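# Maille côtelée : calculer un poignet qui tient

Notes sur le gabarit que j'utilise depuis décembre, après l'abandon de la méthode Caruso, trop lâche sur les fils fins.

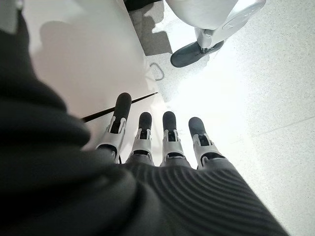 ## Échantillon

Mesurer l'échantillon en côtes 1/1, légèrement étiré, après lavage et séchage à plat. Un échantillon en jersey ne permet pas de prévoir la largeur d'un bord-côte. Pour le fil Pluner gris, j'obtiens 30 mailles sur 12 cm en aiguilles 3 mm.

## Aisance négative

Je retire 16 % au tour de poignet. En dessous de 10 %, le bord baille au bout de quelques lavages ; au-dessus de 20 %, il marque la peau. Mateja Krasniqi travaille à 12 % sur l'alpaga, fibre peu élastique, avec un fil élastique tricoté en double sur les derniers rangs. Je n'ai pas testé.

Arrondir ensuite au multiple de 2, ou de 4 pour des côtes 2/2.

## Hauteur

Minimum 30 rangs. Un poignet plus court roule sous une manche de veste. Changer d'aiguilles au premier rang de jersey, pas avant, et répartir les augmentations sur ce même rang.

## Rabattage

Rabattage tubulaire à l'aiguille à laine. Prévoir trois fois et demie la circonférence en fil. Le rabattage classique bloque l'extension et casse au pli.

Reste à vérifier le comportement du mérinos Ollix, que Tiziana Bassi trouve instable en côtes 2/2. Deux échantillons sont au séchage.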